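Keeping the Dust Down When the Road Out Front Is Torn Up

We live on the main road through Wendness, and when they started digging it up in January I thought I'd just vacuum a bit more. Ha! Within a week I could write my name on the toaster. So I've become a bit of a dust nerd, and these are the things that have worked in our house.

Start at the door. I keep two mats going, a scratchy one outside and a washable cotton one inside, and I shake the inside one out every evening (downwind, please learn from my mistake). Shoes come off between the two. If you only do one thing from this page, do that.

Windows next. Our road is worst from 10 in the morning until the trucks stop for the day, so I open everything up early, give it 30 minutes, and then shut the street side completely. The back windows can stay open a crack if the air is still. Wipe the sills with a damp cloth before you open up, or the first breeze carries the whole lot onto your couch.

Dry dusting is a waste of a Saturday. A feather duster just moves the grit to another shelf, and it can scratch varnish too. I use an old T-shirt, rinsed and wrung out hard, and I work from the top of the room to the bottom. Rinse it often - when the water looks like tea, change it.

Kitchen things that sit out get it worst, especially anything with grooves.

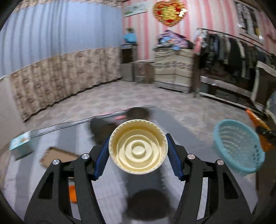 Cream-yellow plastic with rings like these: use a soft toothbrush.

Grooved plastic gets warm water and a drop of dish soap, then the toothbrush around each ring, then a good rinse. Don't go at it with scouring powder. The fine scratches hold on to dirt and you'll be scrubbing twice as long next time. Anything I use less than once a week now lives inside a cupboard, upside down.

Vacuum before you mop, always. Mopping over road grit makes a thin gray paste that dries in the grout, and I spent most of an evening picking it out of ours with a skewer. Go slowly with the vacuum, 3 passes in the hallway, and empty the canister outside.

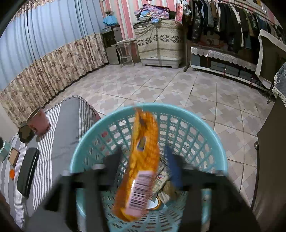
After that the mop only needs to be damp. I do the hall last and back myself out toward the kitchen, with clean water for each room.

Laundry dries indoors for now, on the rack in the back bedroom. My neighbor swears by hanging hers out after rain, when the dust has settled, and I might try it once the Gilmartin end of the road is finished and the trucks have moved on.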